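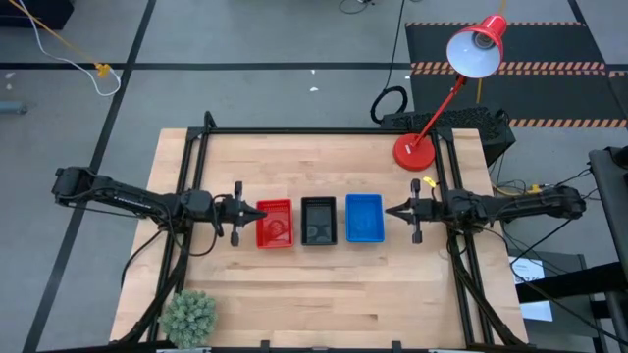

Mac Carthaigh Parts Room — Sorting and Storage List

Subject: Re: bin order on the sorting table
From: Kamol Somboon
To: sorting list

Kamil Slanina wrote:

> Before I print the labels for Urthorpe I need the bin order fixed.
> The old sheet has blue on the left and the last two people I asked
> gave me different answers. Also, do we want the bins touching or
> spaced? Touching saves table width and stops small stuff from going
> down between them. And is there any reason to keep the black one? I
> can never see black washers in it.
>
> Kamil

Kamil,

Order is red, black, blue, left to right, seen from the near side of the table. The old sheet was drawn from the far side, so it reads backwards. Please throw it out.

Assignments for the labels:

Red: rejects and anything with a damaged thread.
Black: unsorted returns.
Blue: good stock, ready to go back to the drawers.

Spacing: leave a narrow gap of bare wood between them, as in the photo. I tried them touching for most of August. The rims catch on each other when you lift one out, and twice I tipped the neighbor. Small parts do land in the gaps, but they are easy to spot on the pale strips of the top and you can sweep them out with a card. Watch the dark brown streak right of center toward the near edge. It is only grain, but a short rusty pin lying on it is hard to pick out.

Orientation: short side toward you, long side running away. Turned the other way, the row takes too much of the table and you end up reaching over one bin to get to another.

On the red bin, the back wall looks perforated in the photo. Check yours at Urthorpe before you put anything fine in it. If the holes go right through, use a liner or keep filings out of it altogether.

On the black bin, I agree about the washers. The bottom is dark gray and shiny, and under the overhead light the reflections are worse than the color. A sheet of white paper cut to fit fixes both. I would keep the bin. Returns get emptied at the end of every shift anyway, so the paper gets changed then — no separate job for it.

Labels: put them on the near outside face, below the rim. The set at Drundulness went on the rim itself and 4 of them peeled within a month. Use the Mumar stock, the 37 mm width. There should be a part roll left in drawer 857, enough for your three bins plus spares.

One thing I have not settled is whether blue needs a lid for overnight. If anyone on the list has been covering theirs, tell me what you use and whether it stays put.

Kamol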